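Horkberg Rovers bring back the scarlet for club's 100th season

Horkberg Rovers will walk out in scarlet again this June, when the club opens its 100th season with a home shirt based on the one worn by its very first side.

Made by Govomano, the new shirt has a plain round neck, long cuffs and no stripe of any kind, just as the old team photographs show it. The only addition is a small line of stitching inside the collar with the surnames of the original eleven, which the players will feel against the backs of their necks even if supporters in the stand can't quite make it out.

Club chair Raelene Ashby has been looking forward to this one for a very long time. "My grandmother used to tell me you could see the Rovers coming from the far side of the river, and I always thought she was exaggerating until I saw the first sample," she said. "We've had some lovely shirts over the years, and one or two we'd rather forget, but scarlet is what we are. I had a little cry when the box was opened and I'm not ashamed to say so."

Captain Ghizlane Ait Ali and goalkeeper Kumudini Patwary were the first to try it on, and both have asked that the long sleeves stay for the whole season, whatever the weather decides to do. Kumudini will wear a separate goalkeeper's top in grey, with the same stitching.

The design was drawn up by lifelong supporter Shafiq Dissanayake, who spent most of the winter going through match programmes lent by families in the town. Club sponsor Pilteo has kindly agreed to have its name on the sleeve this year, leaving the front of the shirt clear.

A first run of 670 shirts has been ordered, in adult and children's sizes, and 200 of these are set aside for season ticket holders until the end of the month.

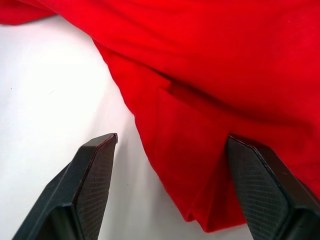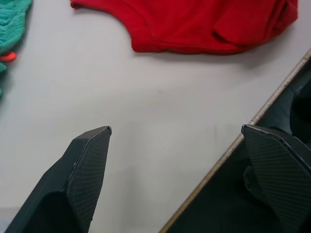

Launch evening

Supporters are warmly invited to the Saha Rooms, beside the ground, from 6.30pm. Manager Habibur Sultana will say a few words, there will be tea and samosas, and the old programmes will be laid out for anyone who'd like a browse. The hall holds 290, so please let the club office know if you're coming.

Contact: Horkberg Rovers press desk, club office | © Horkberg Rovers. All rights reserved. | Back to top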